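カテゴリー:インタビュー/思想史・宗教史

菜食論争はどこで書き残されたか――ヴォルフラム・ベッチャー氏に聞く

19世紀末の菜食論は、講演録よりも往復書簡と会報の投書欄に多く残っている。ヴォルフラム・ベッチャー(Wolfram Böttcher)氏は、宗教団体の会報に掲載された食餌論を30年にわたって整理してきた。現在はハーンロウ(Harnlow)文庫の書簡群を対象に、目録の改訂を進めている。

文庫が所蔵する書簡は3825通で、食に言及するものは1406通ある。氏はこの比率をそのまま関心の高さと読むことには慎重である。「旅先の食事や病人食の話も同じ件数に入っています。戒律や倫理としての肉食を論じた手紙は、別に数える必要があります。旧目録にはその区別がありません」

改訂目録では、食への言及を「報告」「処方」「教説」に分類する。報告は何を食べたかの記述、処方は医師や知人による助言、教説は聖典や教義を根拠とする主張を指す。一通が複数の分類にまたがる場合は、段落単位で採録する。

判断が難しいのは処方と教説の境界だという。「断食を勧める手紙で、前半は胃の話、後半は魂の話になっているものがあります。書き手は同じ語を両方に使います。ドイツ語のReinheitがその例で、清潔とも清浄とも訳せる。訳語を先に決めてしまうと分類が引きずられるので、採録票には原語を残しています」

論争の型についても尋ねた。氏によれば、会報の投書欄では解剖学を根拠とする議論と、不殺生を根拠とする議論が並行して現れ、互いに引用することは少ない。「歯の形を論じる人は歯の形だけで応酬します。不殺生の側は経典の章句を引きます。両者が同じ号に載っていても、編集者が注を付けない限り交わりません」

編集者の注は本文より小さい活字で組まれ、旧目録では採録の対象外だった。改訂版では独立した項目とし、署名のない注にも番号を与える。筆跡が確認できる原稿が残る場合は、推定筆者を角括弧で補う。

日付の扱いも変更点のひとつである。旧目録は消印を優先していたが、改訂版では本文の日付を先に置き、消印は備考に回した。転送を重ねた封筒では両者が40日ずれる例がある。「返信の順序が入れ替わると、誰が先に主張を変えたかが逆になります。レイノネン(Leinonen)書簡の配列は、この点で全面的に組み直しました」

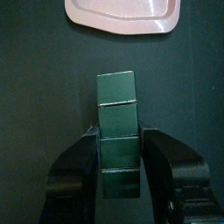 縦に積まれた4個の緑色の立方体

宗教的な動機と健康上の動機を分けること自体に、後世の見方が入り込むのではないか。この問いに氏は次のように答えた。「入り込みます。ですから分類は検索のための印にとどめ、解題では使いません。解題に書くのは、差出人、宛先、根拠として挙げられた文献、反論の有無です」

根拠文献の同定は半ばまで進んだ。書名を略記した引用が多く、版の特定には会報の広告欄も参照している。広告に刷られた価格と判型から、どの版が読者の手に入ったかを絞り込めるためである。

改訂目録の第一分冊は12月に公開の予定で、書簡番号は旧目録のものを併記する。投書欄の索引は第二分冊に収める。

関連記事
・ハーンロウ文庫の閲覧申請と複写規定
・レイノネン書簡の配列変更について
・会報広告欄から版を特定する
・断食をめぐる語彙:Reinheitの訳語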